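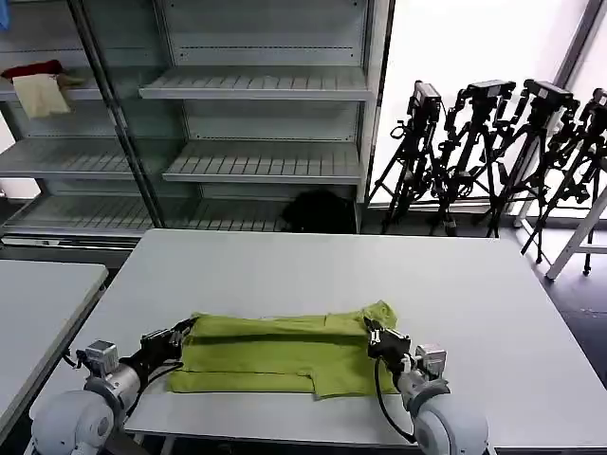 10/12/24
By the program office, Urska Textile Reuse

Good morning. My part of the session is on what happens to donated clothing after it leaves the bin, and why so much of it never gets back on a hanger. I'll start with the cheap end of the pile, which is where most of the work is. Think of a plain lime-green top like the one on the white table, folded into a long strip with one corner crumpled up. A bright single color is easy to sort and hard to sell. In our shops it does well in early summer and then sits. By November we have pulled nearly all of the brights off the floor.

Pause here. Ask who has worked a sorting line. Wait for hands.

We run two sorting rooms, one at the Seidel Street building and one at the Astov warehouse. Both use the same nine grades. Grade one is unworn with tags. Grade nine is wet or moldy and goes straight out. The grades people argue over are in the middle, four through six, where a shirt is clean and whole but faded at the collar or pilled under the arms. At Seidel Street those went to the shops. At Astov they went to bulk. Same shirt, same written rules, different result, and it went on for most of a year before anyone compared the two sets of tickets.

What we changed: each room now has a rail of reference garments, one for each grade, with the grade pinned to the sleeve. Sorters hold the piece up next to the rail. It takes longer at first. The rail has to be replaced every six weeks or so, or the samples get handled into a lower grade than the one on the pin. We found that out the slow way.

Next, pricing. Skip this if we are running behind.

Shops used to price each piece by hand. We moved to flat prices by type, set twice a year. Managers did not like it, and some still don't. Their complaint is fair: a good wool sweater goes out at the same price as an acrylic one. We now let each shop hold back one rack for pieces it wants to price itself.

Bulk. Anything below grade six goes to Enix, who collect from both buildings. They want cotton kept apart from blends, and they want zippers and buttons left on. Please don't cut them off. A lot of people in this room have been told to, and it was true under the old buyer. The labels should stay in too, so the fiber content can be read at the other end.

Questions I expect: do we take single shoes (no), do we take school uniforms (yes, with the crest on), do we wash anything (only baby clothes, and only at Astov).

Handouts are on the chair by the door. The grade sheet is the yellow one. If you want a copy of the rail checklist, write your address on the back of the sign-in page and we'll mail it.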